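国际学生住宿与奖学金衔接项目 中期进展报告
提交对象:Tasel 教育基金项目管理处
执行单位:Studville 学生服务中心
报告撰写:Ute Rathjen(项目协调);数据核对:Maxine Pomare

一、报告范围

本报告覆盖项目第二阶段,即秋季入学批次从录取确认到注册完成的全过程。第一阶段的遗留事项仅在影响本阶段预算执行时提及。奖学金评审标准的修订已另文提交,此处不重复。

二、申请受理情况

本阶段收到有效申请约400份,经资格审核后进入资助名单的为314人。未进入名单的申请主要有三种情形:语言成绩过期、资金证明账户持有人与申请人关系无法核实、录取院校不在 Mahrous 合作院校目录内。第三种情形的申请材料已退回,并附目录查询方式。

资格审核沿用双人复核制。两名审核员意见不一致时,由项目协调员裁定,裁定理由写入申请档案。上一阶段基金方指出档案中裁定理由过于简略,本阶段已改用固定格式,要求注明所依据的条款编号及所参考的材料页码。

三、签证与注册衔接

签证环节仍是进度偏差的主要来源。部分受助学生在取得录取通知后未及时预约面签,导致签证签发日期晚于院校规定的注册截止日。经与院校国际处协商,注册截止日后到校的学生可办理延迟注册,但须在到校当周补齐以下材料:

护照及签证页复印件;
医疗保险生效证明;
住宿地址登记回执;
奖学金确认函原件。

延迟注册学生的首月生活津贴按实际到校日起算,差额留存于项目账户,拟在下一阶段用于紧急援助。该处理方式尚待基金方书面确认。

四、住宿安置

学生宿舍由 Jutside 住宿管理处提供,分单人间与双人间两类,厨房按楼层共用。本阶段签订的租约统一为学年制,中途退租须提前2个月书面通知。押金由项目垫付,退宿验房后直接返还项目账户,不经学生本人账户。

共用厨房的台面、炉灶和储物柜列入入住验房清单。验房记录一式两份,由学生与住宿管理处分别保存。 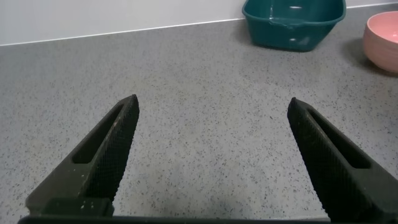
图1 灰色斑点台面

生活成本方面,原预算按上一学年价格编制,未计入本学年房租与公共交通票价的上调。受助学生每季度填报一次支出表,现有填报结果显示,房租占津贴的比例高于预算假设,餐饮支出与预算大体持平,教材支出低于预算。教材支出偏低与院校图书馆扩充电子馆藏有关,预计下一学期仍将维持这一水平。

据此,项目组建议在津贴总额不变的前提下,将教材科目的结余调入住宿科目。调整不涉及新增拨款,但需修改资助协议附件中的科目表。修改稿已由 Maxine Pomare 核对,随本报告一并提交。

五、学业支持

行前说明会改为线上进行,内容包括选课系统操作、学分转换规则、医疗保险理赔流程及租约条款说明。会后提供书面材料,中英文各一份。从学生提问情况看,学分转换是疑问最集中的部分,现有材料对实验课与讲授课的学分折算方法说明不足,需要重写。

语言强化课程按入学测试成绩分班。出勤记录由任课教师每周上报,连续缺勤的学生由学生服务中心联系。课程结束后安排了结业测试,成绩汇总表尚未收齐,将在终期报告中提供。

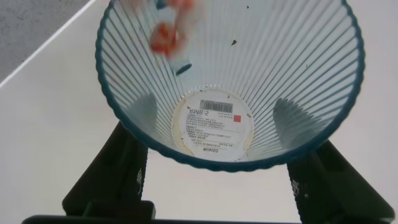

辅导时段的使用率在各学院之间差异较大。工程类学生预约较多,且集中于学期中段;人文类学生预约较少,多为论文格式咨询。现行排班按学院平均分配时段,与实际需求不符。下一阶段拟改为按预约量每月调整一次,调整结果在预约系统中公布。

六、预算执行

人员费用与预算一致。签证相关费用略有超支,原因是部分学生重新预约面签,产生二次费用,超支部分已从不可预见费中列支。住宿押金垫付占用资金较多,但属可收回款项,在报表中单列,不计入支出。

汇率波动对津贴发放有一定影响。津贴以当地货币发放,而基金拨款以欧元入账,两者之间的换算目前采用入账当日汇率。财务部门建议改用月度平均汇率,以减少各批次之间的差异。该建议需同步修改报表模板,拟在下一阶段初实施。

七、风险与未决事项

合作院校目录更新滞后。目录由 Mahrous 方面维护,更新频率低于院校专业调整的频率,已造成2份申请被误判为不合格。两份申请经复核后恢复资格,学生已按时注册。项目组已提出按学期更新目录的要求,尚未收到正式答复。

宿舍床位储备不足。Jutside 住宿管理处目前未承诺为下一批次预留床位。如4月前未能签订预留协议,需启动校外租房补贴方案,其单位成本高于现行方案,测算表见附件三。

数据保护条款待更新。学生支出表含个人账户信息,现行授权书未明确保存期限。新版授权书已完成起草,正由院校法务部门审阅。

八、下一阶段安排

请基金方就以下事项予以书面答复:延迟注册津贴差额的留存用途;教材科目结余调入住宿科目;津贴换算汇率的计算方法。收到答复后,项目组将更新资助协议附件,并向受助学生发出通知。

附件一 资助名单及院校分布
附件二 资助协议科目表修改稿
附件三 校外租房补贴测算表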